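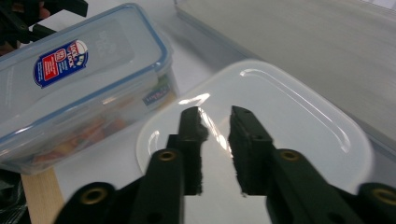
Clotilde Pruvost wrote to us last month that she'd read the whole site twice and still couldn't tell if we were a company, a club or three people with a shed. Fair. She also wanted to know if you need to be good at maths to build a gripper. No. You need patience and a decent set of small files.

So, a proper about page. Overdue.

Who we are

Kimumix is a shared workshop. We build small robot hands and the bits that go with them – fingers, linkages, pads, mounts – and help other people build theirs. Started in Gilles Lacroix's kitchen, moved to the present building one December when the kitchen got too full. The building dates from 1904, was a bakery, still has the hooks in the ceiling. We use the hooks.

Gilles does the metal and most of the swearing. Odette Carré does electronics, wiring, bookings and answers the phone (mornings are best). Albane Boyer runs the beginners' evenings and looks after the printers. Everyone sweeps up.

What we make

Mostly two-fingered grippers. Simple parallel ones, for picking up household things. We had a go at three fingers, that was the Skalness, it sits on a shelf now and we borrow screws from it. The one we've stuck with is called Plostar. Fourth version. Members can take the drawings home, change them, bring them back better or worse.

Lids are our favourite test. Boxes, tubs, anything from a kitchen cupboard. A lid is thin and flat and gives you very little to get hold of, so it shows up a bad finger in seconds. See-through plastic is a pain in its own right – the edges vanish against a pale table and you end up judging by the shine. 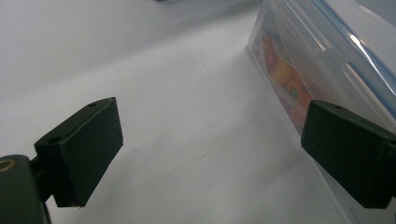
Finger shape takes up more of our time than anything else and we still argue about it. Long and thin gets into gaps but bends. Short and chunky is stiff but bumps into whatever is next door. Blunt inner ends like the two here are easy to line up by eye, though you do want to go over the edges with a file, there's a tiny ragged bit hanging off the bottom of the left one. Albane keeps a tin of rejected fingers if you want to see how not to do it. Take one home, we have plenty.

Joining

Full members get a key, a shelf and use of evrything except the big lathe, which needs a session with Gilles first. It's 242 a year, or come along to beginners' evenings and pay as you go. Bring your own project or work on ours. If you are building at home and only need an hour on the printer, ask, we nearly always say yes.

The kit list for a first build is pinned up inside the door. Motor, controller, two fingers, pads, a handful of screws. Cheap motors are fine to start with. Don't buy pads before you've talked to Odette, she has a drawer of offcuts.

Schools

Blandine Maillard brings her class over from Queiroz each term and they build one gripper per table. Other schools welcome, groups up to a dozen, wer'e not big enough for more. Sturdy shoes please.

Finding us

Round the back, green door, ring twice. The front is the bakery entrance and has been bricked up for years. Parking is bad after 5pm. Bikes can come inside.

Questions to Odette by phone or through the form. Replies can take a few days when a build is on.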